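Skurkska Stakes

The Skurkska Stakes is a flat race for three-year-olds and up, run on dirt over one mile and a sixteenth at Gezer Park every April. I've been keeping this entry going for a good while now, so forgive me if it wanders a bit. I grew up near the track and I still think of it as the first real race of the year, whatever the bigger places say.

History

The race started out as a cheap little handicap with no name at all, just the fifth on the card. It got called the Skurkska after the farm that bred the first two horses to win it, and the name stuck even after the farm sold off its mares. For a long stretch it was run at a mile flat. The extra sixteenth came in when the track moved its starting gate back from the clubhouse turn, which had caused a lot of bumping and a couple of nasty spills.

The old grandstand burned down one winter and the race was skipped the next spring. When it came back there was a temporary stand with 400 seats and a tent for the tote windows, and I remember standing in the mud by the rail with my uncle, who had put his lunch money on a horse called Flundus. Flundus won by a neck. He won again the year after, carrying more weight, and he's still the only horse to take it twice as far as the records I've got go back.

Conditions

It was a true handicap until the switch to allowance weights, and there's still some grumbling about that. Under the present rules older horses give three-year-olds a few pounds, fillies and mares get a bit off, and any horse that has won a stakes race since the new year picks up a penalty. Entries close at noon three days out. Late entries used to be allowed for a bigger fee, but that was dropped after one trainer put in four horses and scratched three of them in the morning.

The field is capped at 12. When too many are entered, the racing office goes by earnings over the past year, and if two horses are level they draw for it.

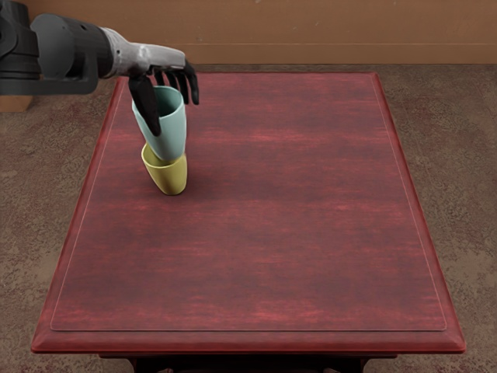
Post positions matter a great deal in the Skurkska, more than in most races of this kind, and I'd argue the draw decides who gets a comfortable trip. The gate sits so close to the first turn that anyone stuck outside has to either go flat out early or drop in behind and eat dirt. Most seasoned riders drop in. The ones who do well with it have quiet hands, nothing like that black robot hand with the long jointed fingers at the end of its pale gray arm - a horse feels every little squeeze on the rein, and a jockey who grabs going into the turn is usually cooked by the half. Inside posts have their own trouble, mind you. The rail gets deep after rain and horses can get trapped there with nowhere to go until the field fans out for home.

Notable runnings

The one people always bring up is Astura's. She was a small bay mare, sent off at 82 to 1, and she'd finished last in her two starts before it. Jayanthi Marar trained her out of a shared barn on the backstretch and had taken the blinkers off that week. Astura sat dead last down the backside, came around the whole bunch on the far turn (so wide she was nearly in the parking lot!) and got up in the last couple of strides. A 2 dollar ticket on the exacta paid enough for a decent used car in those days. I did not have one.

Marar won it again later with a much better fancied horse, a big gray gelding who led all the way and made it look dull.

There was also a dead heat, the only one so far. The photo was studied for so long that half the crowd had gone off to get in line for food, and when the result went up you could hear people shouting from the concession stands.

Records

The stakes record is held by Flundus from his second win, though the surface that day was very fast and three other track records fell on the same card. The biggest winning margin is 11 lengths. The shortest-priced loser was a 1 to 5 favorite who stumbled leaving the gate and never really got into it.

Trophy

The winner's owner gets a silver bowl, which goes back to the track after a year and is replaced by a smaller copy. The original has 203 engraved on the base, and I've heard it was a catalog number from the shop that made it. The groom of the winning horse gets a jacket, green with white sleeves, and I know at least one man who wears his to weddings.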